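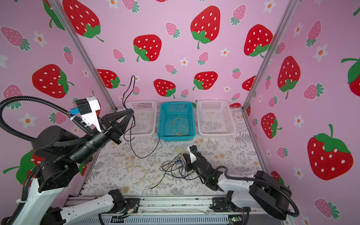
4.2 Containers and the separation of cords

Flexible items were the hardest class to sort in every part of the study. A cord has no fixed outline, it catches on its neighbors, and its length can be judged only after it has been drawn clear of the pile. For this class we used open baskets with perforated walls, set in a row at the rear of the table, with the unsorted material left on the tabletop in front of them. Figure 2 shows this arrangement with a yellow string looped across the bottom of the teal basket and the right-hand basket still empty, while a length of black cable has been raised at one point and continues down and across the table in a wide curve. The curve illustrates the main difficulty of the class. The part of a cord that is held says little about where the rest of it lies, and a cord that is lifted by its middle occupies far more of the work area than its coiled size would suggest.

We distinguish three states of a cord before sorting. A free cord can be lifted from any point without moving another item. A crossed cord lies over or under one or more others and comes free when it is lifted in the right order. A locked cord passes through a loop in another cord, or through a loop of its own, and has to be threaded back before it can be removed. The states are judged at the moment of handling and they change as the pile is worked. A crossed cord that is pulled hard from the bottom of a pile often becomes a locked one, and the household records contain many entries in which the state was revised downward between the first contact and the last.

The records cover 3746 cords from 12 households in Tirnbridge, collected in November. Power leads, charging cables, audio leads, string, ribbon and elastic cord were all entered under the same heading, as the participating households kept them together more often than apart. Cords still plugged in at the time of the visit were left out. Items shorter than a hand's width were also left out, as these behave in storage like small rigid objects and fall to the bottom of any container.

Three properties of the container affected the work. The first was the rim. A rounded rim lets a cord slide back out under the weight of the part still hanging outside, and a cord was therefore entered as stored only when both of its ends lay below the rim. Sharp rims held the cord better but scraped soft coverings, and households that owned such boxes had tended to give them over to tools. The second was depth. Shallow trays kept every cord in view but overflowed early. Deep boxes took a whole collection and returned it as one mass. Containers of middling depth were preferred in all the households that were offered a choice, although preference was not tested formally.

The third property was perforation. Open walls allow the contents to be identified without lifting the container down, and this was the reason most often given for buying them. They also introduce a fault that solid walls do not have: a thin plug or a knotted end can pass through an opening and anchor the cord to the wall. Ends caught in this way were freed from outside the basket. Households that had used perforated baskets for several years mostly knew of the fault and had moved thin charging cables elsewhere, usually to a drawer.

Color was used as a label in the majority of collections, though seldom by plan. A basket of a distinct color tended to acquire a category early and to keep it, even after the first items had been taken out and used. Baskets of similar color were confused with one another, and cords placed in the wrong one of a matched pair were often found there at the second visit. We suggest that where several containers stand together, those holding categories that are easily mixed up should differ in color, or should at least be kept apart by one that does. Written labels were less effective than expected. They were placed on the front wall, where a hanging cord covered them, and on perforated plastic the adhesive had little surface to hold.

The surface beneath the pile also deserves mention. A pale covering makes dark cords easy to follow by eye, and this holds even when the covering carries a printed pattern, provided that the lines of the print are clearly lighter than the cord. White and gray cords on the same covering are harder to trace, and in two households they were taken for part of the print until touched. A covering that is not fixed down will travel with a dragged cord. Where a cloth was used we taped its corners.

The order of handling followed a simple rule. Free cords were removed first, then crossed cords from the top down, and locked cords last, when the space around them had been cleared. Each cord was raised slowly from a point near one end where an end could be found, and from the highest exposed loop where it could not. Coiling was done after removal and over the container, so that the coil did not have to be carried. The Lisov method, in which the whole pile is shaken before sorting, was tried with 5 piles and then dropped. Shaking freed a number of short leads but tightened the long ones, and the locked cords it left behind took longer to undo than the entire pile had been expected to take.

A remaining question is whether cords should be coiled at all before they go into a basket. The Bepari guidelines for shared workrooms recommend a tie on every coil. Our records support this for power leads, whose weight pulls an untied coil open within a few removals. For string the case is weaker. A loosely looped string in a basket of its own stayed usable through repeated handling, and the tie was itself a frequent cause of snags when string was stored with anything else. The trays sold by Plima avoid the issue by giving each coil a separate compartment - at the cost of holding far fewer cords for the same shelf space. Compartment trays are treated in Section 4.3, together with drawers and wall hooks.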